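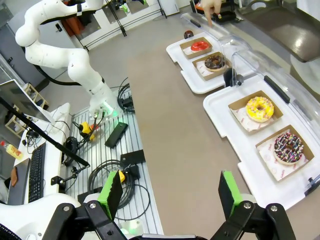 Chanting the Psalms in plain English: who's tried it?

Started by oka_alto, November 2019

oka_alto
Our parish has just moved vespers over to the Trevaskis psalter and I'm over the moon! We sang Psalm 104 straight through last night and for the first time I followed every line without peeking at the footnotes. The booklet runs to 472 pages, so it's a bit of a brick, but the pointing is so clear that even the newcomers kept up. Anyone else using it?

merell_reader
We tried it in March and went back. The words are fine. My trouble is that they don't sit on the old tones, and you end up cramming five syllables into the last note. Beautiful to read at home, though.

oka_alto
Oh, we had that too, with the longer verses! Keith Faulkner, our choir director, moved the stress mark back a word in the worst ones and it settled right down. Happy to type up his changes.

kbrynj
Please do. I'd push back a little on "plain English", all the same. Psalms have been prayed for well over 2,000 years and some of the strangeness belongs there. Take out "selah" and I miss it.
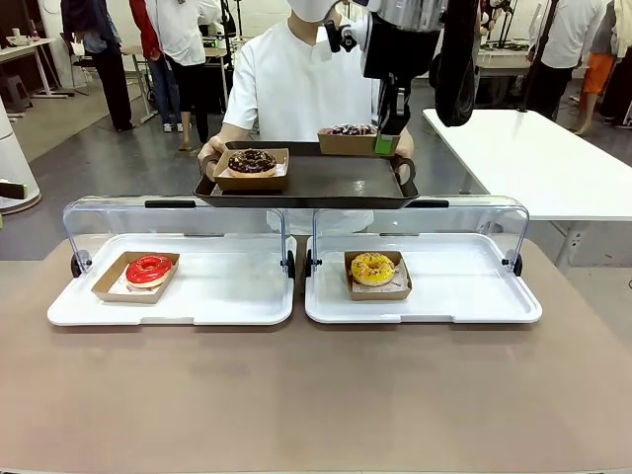 Re: Chanting the Psalms in plain English

jovita_b
I'm with oka_alto on this one. My mum's second language is English and she used to just stand there at vespers. Now she sings (loudly!) and asks me about it all the way home. I'd trade a fair bit of poetry for that.

merell_reader
Fair point, and I wouldn't take it away from her. Could you do both? Old version at the big feasts, new one on ordinary evenings?

oka_alto
That's more or less what Keith wants for Lent. I'll post his markings for 104 first, then 51, which needed the most work.

kbrynj
51 is the one I'm curious about. Does he keep "hyssop"?

oka_alto
He does!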